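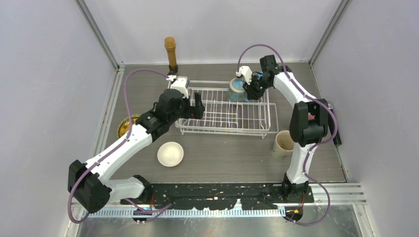
By Nga Vi
October

Paisan's new handheld controller grip, the Pluna, finally has its own page in the shop, so I get to gush a little. I've had mine clipped on since the early batch and I play a LOT of Brorkus on it (41 levels into the harbor campaign, please don't judge my sleep). It weighs 200 grams, the triggers have a nice deep pull, and the back buttons can be remapped without digging through menus — hold both down and tap whatever you want copied.

Battery is rated at 300 hours on standby. Mine gets through a long weekend of fishing quests just fine. Phones in thick cases won't fit, so take the case off first. It comes in gray or mint, with a short charging cable and a soft pouch.

Comments

nesa_main: Does the remap stay saved after it powers off?

Nga Vi: Yep, it keeps two profiles!

pond644: Mint sold out already?? Ugh. Going gray.

tallboots: Left stick is a bit stiff out of the box, loosened up after a few evenings.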